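Zusteo Help Forum — Arms and grippers
Gripper opens partway through a move and lets go of the toast
Posted by Ximeng Zeng, 27 Nov 2018

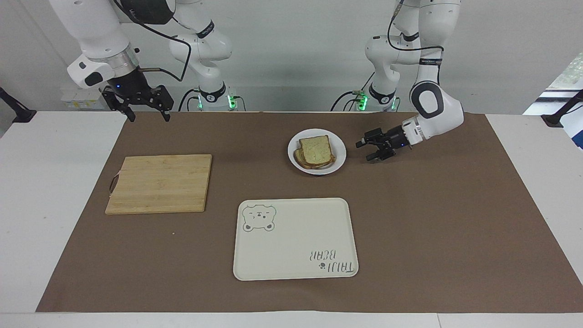

Why would a gripper let go halfway between the plate and the tray when no fault shows on the controller? Most likely the grip force is set too low for the speed of the move, and few controllers treat a slipped load as a fault.

It has now done this 3 times on the left arm. The log has a single line, code 102, which the manual calls "information only". Skistard support told me to restart everything. I did, and I don't believe that fixed anything. I'd like to know the cause before I let it near a plate with anyone standing close by.

Drudley
I'd be wary of the restart advice too. On our pair, 102 meant the finger position had changed without a command, and I wouldn't call that information. Run the same path at half speed with the grip setting left alone. If the bread stays put, it's slipping. If it still drops, look at the cable at the wrist — ours lost contact only when the joint was bent right over. Power off before you touch it, whatever the screen says.

Liao
just update the firmware, worked for me

Drudley
Worked for how long? Mine behaved for 3000 cycles after an update and then dropped a cup. I'd still check the cable.

Related topics
Green base lights on but arm won't move
Does the stop button cut power to the gripper?
Fingers crush soft bread

Contact us | © Zusteo Help Forum | Back to top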